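Cold Caches, Slow Saves

Studios that moved to Kulodier for scene assembly tend to report the same complaint within the first month: saves that took two seconds begin to take 20. The file has not grown much. The texture index has.

Kulodier writes an index entry each time a material is previewed, including materials that are later discarded. Entries are not removed when the scene closes. At Skevico, a small visualization shop, one kitchen scene carried 2283 entries, of which fewer than 900 pointed to a file still on disk. Every save checked all of them.

The standard advice is to delete the preferences folder. This clears the index, but it also clears custom shelves, key bindings and the path list for shared drives. A better method is to close the scene, open the project settings, and run Rebuild Index with the "keep paths" box checked. The rebuild must be run on the machine that holds the project. Over a network share it can stop partway and leave a lock file behind, which then has to be deleted by hand.

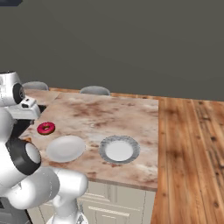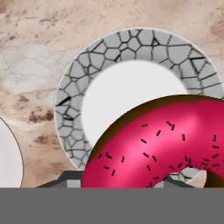 Wunitz, the plug-in most shops use for batch work, can run the rebuild at night. Its default schedule starts at the same hour as the Sandhu backup client, and the two will compete for the same files. Move one of them by at least an hour. Version history is not affected by either task.

A change to the index format is planned for January. Projects rebuilt before then will be converted on first open. Older projects will open read-only until the rebuild is run.

Updated 11/8/22

Contact the editors | Copyright 2022. All rights reserved. | Back to top

This site uses cookies to remember your settings. Accept | Manage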